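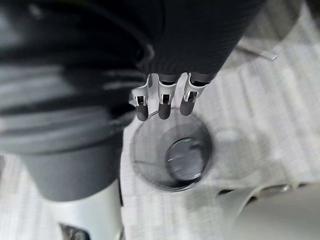
February 18, 2019
By the Board of the Gidulska Railway Heritage Society

The freight house at Kevov should remain beside the tracks. The town proposes to move it 293 yards to Dogbe Park, where it would be easier to heat and to rent.
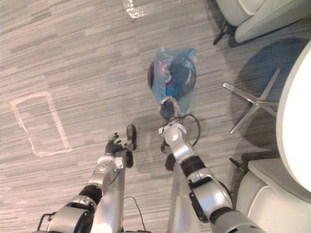 Blue plastic bag on striped gray carpet.

We do not dispute the cost of repairs. A freight house without a siding, however, tells visitors very little about the 19 farms that once shipped milk from its platform.
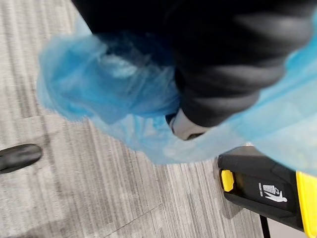 The Skurkix branch has already lost its water tower and both signal cabins. The town should not give up a third kind of building.

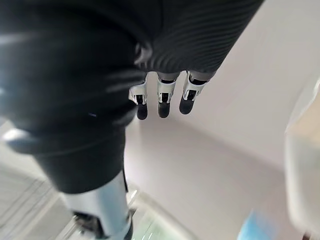

The passenger coach stored behind the freight house deserves equal care. Its end connection is covered in pleated canvas, with fine ridges set close together like those on the dark sleeve above the three fingers, and it will not survive another move. We ask that the December vote be reconsidered.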